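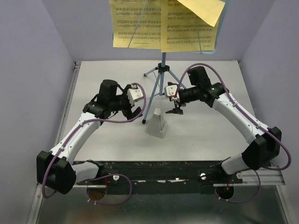
Wesis Folding Music Stand, light blue

Most music stands come in black, presumably so they can sulk at the back of the orchestra without being seen. The Wesis comes in light blue. If your teacher objects, your teacher can buy the black one.

It's a tripod stand with a center post, thin braces to the legs and black rubber feet that are kind to floors and tabletops. Fold it up and it goes in a tote bag, where it will find your house keys and tangle with them.

Two thin blue cords run down over the desk to hold your pages. They're stretchy, they go across the notes, and you'll get used to reading around them by the second evening. Thick books are another matter. We wouldn't ask the cords to argue with 100 pages of anything, but two loose sheets side by side are no trouble.

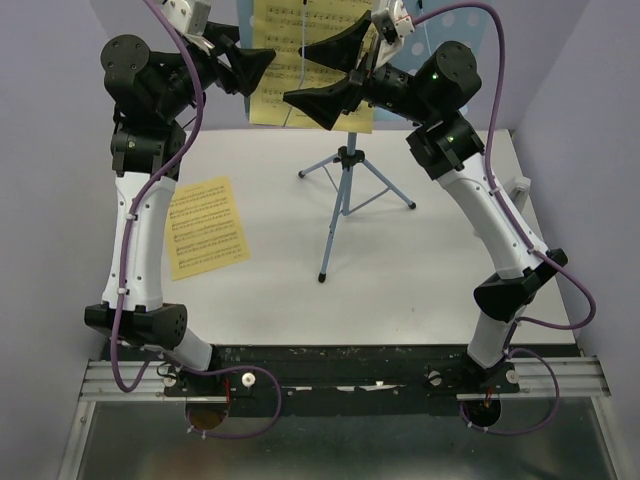
The Wesis stand in light blue, with sheet music on the desk.

What you get
Stand, light blue
Two page cords, fitted
Carry sleeve (black - we ran out of blue)
5 year guarantee on the post and legs

The sheet music isn't included, and neither is the talent to play it.

Goes with
Lovix pyramid metronome, light gray. Wind-up, no batteries, and no volume control either. It has opinions about your tempo and will share them until the spring runs down.
Gazi spare rubber feet, black, for people who lose one foot at a time and have to buy the set.

Shipping
Orders leave the Grokthorpe warehouse within 5 working days. December orders may take longer - everyone's aunt is getting a music stand this year.

Page updated 2020-12-05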